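Glove Grip and Fit in Light Bench Work
Project report, Masudton Technical College

3. Method

Two types of knit work glove were compared against bare hands. Type A had a smooth coated palm and Type B a dotted grip surface. Both were bought from the same supplier, Cardoso, in the nearest size to the wearer's hand length. Each participant moved 10 small parts from one tray to another and then threaded 4 nuts onto bolts by hand. The task was timed and drops were recorded. A short form on comfort was filled in after each round.

Sizing followed the chart printed on the supplier's packaging, which uses hand length only. Palm width was measured but did not affect which glove was issued. 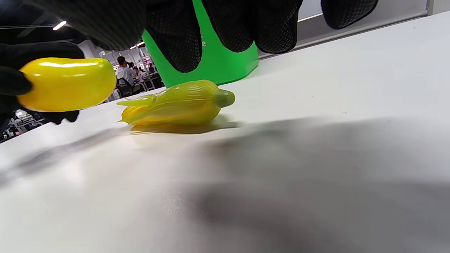
Several participants disagreed with sizing by length. One wrote on the comfort form that the fingers were long enough but the palm was tight, and that by the second round it was easier to pinch with the thumb and middle finger than with the index finger. The form had no field for this, so the remark was entered under "other."

4. Results

Bare hands were fastest on the threading task. Type B produced fewer drops than Type A on the tray task, and 71 percent of participants preferred it. Threading times for the two gloves were too close to separate with this sample.

5. Limitations

Room temperature was not controlled. The Type A gloves were washed once between sessions in October and may have shrunk. Palm width should be included in the sizing step if the test is repeated.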